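Cell Keeper, part time (Landton workshop)

I need a second pair of hands for one robot cell, and I'd like them to be yours if you're the kind of person who can't walk past a squeaky hinge.

A bit about the job first. I look after Golteo, our pick-and-place cell at the Landton workshop. It's one arm, one two-finger gripper, a walled work area and a pile of colored parts that it picks up and puts down all day long. I've been doing the setup, the cleaning, the pad changes and the swearing on my own, and it's gotten to be too much for one person! Imrie is opening a second cell over in Stimden and I'll be spending a lot of my week there, so somebody has to take over the mornings here.

You'd be in at 7:30 and done by lunch. It's a year-round job with a quiet stretch in December, when we strip the gripper down and give everything a proper going-over (my favorite part of the year, bring snacks).

What you'd be doing

The morning starts with a walk around the cell before anything gets power. You check the cables where they bend, look over the finger pads, wipe the walls and the floor of the work area, and read whatever the evening person wrote in the log. Then you bring the arm up, home it, and run a slow test pick on a few of the parts. We use odd shapes on purpose. A plain bar will forgive a gripper that closes a little crooked, and a part with legs or corners won't, so a mixed set tells me more in ten minutes than a whole afternoon of picking up the same bar.
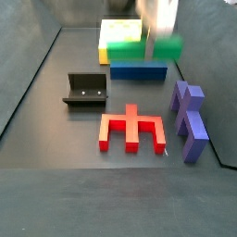 Do I need to have worked with robots before?
You don't need any robot experience at all. If you've kept a sewing machine, a bike, a printing press or a coffee machine running, you already have the habits I'm after, and I'll teach you the rest during your first two weeks.

After the test picks you set the cell running and it mostly minds its own business. You keep an ear on it while you do the bench work: cleaning parts, swapping worn pads, sorting the screw drawers, printing new labels for the bins. When it drops something or stops with a fault, you go and find out why. Sometimes that's a thirty-second fix. Sometimes it's a loose fastener that only lets go when the arm is at full stretch, and you'll spend a happy (okay, grumpy) hour tracking it down.

The cell gets a bigger service every 4000 cycles. That means finger alignment, grip force check, camera wipe and refocus, all the bolts on the gripper checked with the torque wrench, and a fresh calibration of the work area. Right now the counter is sitting at 2555 since the last one, so there's a good chance your first full service will come up while I'm still around to do it next to you. I've written the whole procedure out and it's pretty readable, though you'll find some of my older notes in the margins. Ignore the ones in green ink, they're for a gripper we don't have anymore.

The thing I care about most is the fingers. If the two of them don't meet the part evenly, one side does all the holding and the part starts to swivel, and from then on every place position is off by a hair. You'll learn to spot it by eye. You'll also learn to do it with feeler gauges, which is how it goes in the log.

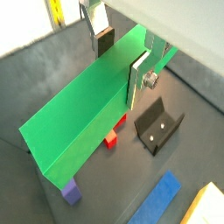
Golteo's fingers on the green angle piece, Landton cell.

What I'm looking for

Somebody patient, mainly. The arm is slow when we're testing, and if you get bored and start skipping steps I'll be able to tell by the end of the week. You should be fine with small screws and hex keys, comfortable reading a written procedure, and willing to stop the machine any time something seems wrong. I will never be annoyed about a stop. I've hit the red button for a noise that was my own stomach.

You'll write a log entry every shift. It doesn't have to be pretty, but "seems fine" isn't an entry. I want the pad wear, the faults, what you changed and what you left alone. If you write the way you talk, great, so do I.

Some practical stuff: you'll be on your feet a good part of the morning, and the bench is height-adjustable. Spare parts come in boxes that can be heavy, and there's a cart for those. We have a lockout routine for any work inside the walls and it applies to everybody, me included, even if you're only reaching in for a dropped part. Especially then, come to think of it. Safety glasses are on us and so are work shoes.

Being handy with a computer helps. You won't be writing software, but you will be opening settings screens, saving backups and typing in offsets, and you need to be careful with decimal points. If you'd like to learn more of the programming side later on, I'd be delighted to have the company.

Hours and trial

Mornings, part time, paid by the hour, with paid time off. The trial period is 60 days, with a sit-down halfway through so we can both say how it's going. You'd report to me. Once in a while I may ask you to come out to Stimden for a day, and we pay for the travel and the time you spend on the road.

How to apply

Send a short note to the Imrie front desk, marked "Golteo mornings." Skip the formal cover letter if you hate writing them. Tell me about one machine you've kept alive longer than anybody expected, and what usually went wrong with it. Attach a resume if you have one. I read everything myself, and I'll invite the people I'd like to meet to come by for an hour, see the cell and change a pair of finger pads with me. Wear something you don't mind getting dusty, and leave rings and bracelets at home.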